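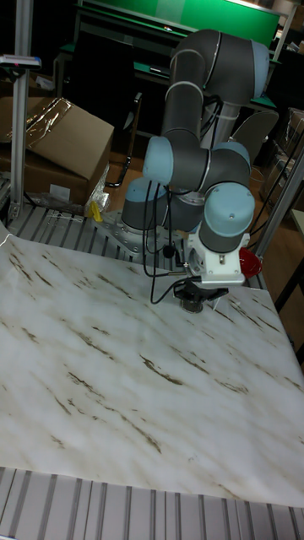 Figure 1. Six-axis arm and black gripper over the marble-patterned sheet used as the test surface.

Reading time: 2 min

Search this site Search

Comparison of Two Grippers on a Six-Axis Arm
Final report, Setard Laboratory project course
Authors: Olga Mateos and Aurelio Vidal
Submitted February 6, 2021

1. Purpose
The project compared two grippers, referred to in this report by their bench names, Esteban and Kodovmont. Both were mounted on the same arm and driven by the same controller. The aim was to determine which gripper should be kept for the picking exercises planned for July.

2. Setup
The arm is bolted to a metal plate on a slotted aluminum table. A large white sheet with brown and tan streaks was laid over the table so that small parts could not fall into the slots. The sheet is shiny and reflects the overhead light, and this affected the camera work described in Section 4. Cables to the tool were left outside the arm links to allow quick changes between grippers.

3. Procedure
Each trial consisted of one approach, one grasp, a lift, and a return to the table. A grasp was counted as successful if the part remained in the fingers until it was released. A total of 1,000 trials was divided equally between the grippers. Arm speed and approach height were held constant. The fingers were wiped before each block of trials.

4. Results
Esteban completed 426 of its 500 trials and failed in 74. Kodovmont failed more often, mainly on thin parts lying flat on the sheet, where the fingers closed above the edge. Lowering the approach height corrected part of this problem but caused the fingers to drag the sheet, and those runs were excluded. In 2 sessions, glare led the camera to report a part where there was none. These sessions were repeated with the lamp dimmed.

5. Discussion
The wrinkles in the sheet were not measured and may account for some of the missed grasps. A flat, matte surface fixed at all four corners is recommended for later work. Cable slack near the wrist should also be reduced before higher speeds are attempted. The authors recommend keeping Esteban on the arm.

Setard Laboratory | Contact | © 2021 | Back to top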